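How do I get a white ring off an oiled table?

Eilif Rustad
I put a hot mug down on my kitchen table in August and it left a white ring, and I've been hiding it under a fruit bowl ever since. The table came from Hegedűs and I think it was oiled, but I've lost the leaflet. Do I have to sand the lot? My sister says mayonnaise, which sounds grim.

2 replies

Benedek Győri
Don't sand yet! Put a dry tea towel over the mark and go over it with a warm iron, no steam, a few seconds at a time — keep lifting it to look. If it's still there, rub along the grain with 200 grit, very lightly, then wipe on a thin coat of oil and leave it overnight. I like a pale honey finish with the knots left showing, so I stick to clear oil.
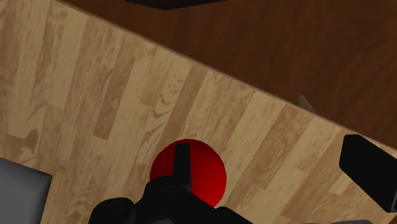 Zaston
mayo worked on mine, left it on 7 hours and the kitchen stank. my mum's table was varnished though so no idea if oil is the same. get coasters

Eilif Rustad
Thanks both, trying the iron tonight. Will keep the mayo for chips.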